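Oct 8, 2019

Dye bench, citrus mordant trials, continued from August.

Reran the alum bath on the Covbridge wool with the new lot of Alumum. Used 200 g of fiber in two skeins, same pot as last time. Brought it up slowly over 40 minutes and held it just under a simmer. Skein A went in with no acid. Skein B got juice added at the start, strained through muslin. The August skeins came out patchy near the ties, so I retied both with looser figure eights before they went in.

Leonilde thinks the patchiness was the scouring and not the ties. She may be right. The Zasturow soap leaves a film if the rinse water is hard, and ours has been hard all summer. I kept back a few yards of unscoured yarn to check that separately. 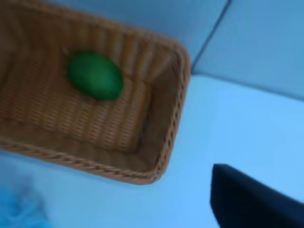

MATERIALS / ACID SOURCES

Fresh juice is still a nuisance to work with. The strength changes from one fruit to the next and the pH strips are too coarse to catch it. Surachet wants to switch to powdered citric acid for everything from batch 627 on. I have no objection, but we should finish this set with juice first or the August numbers are no use for comparison.

Weld liquor is made up and covered on the back shelf – do not top it up. Both skeins go in together tomorrow, same time, same heat.

To do: label the skein tags in pencil, ink ran again. Order muslin. Ask Leonilde for her rinse notes. Clean the small scale, it drifts when there is alum under the pan.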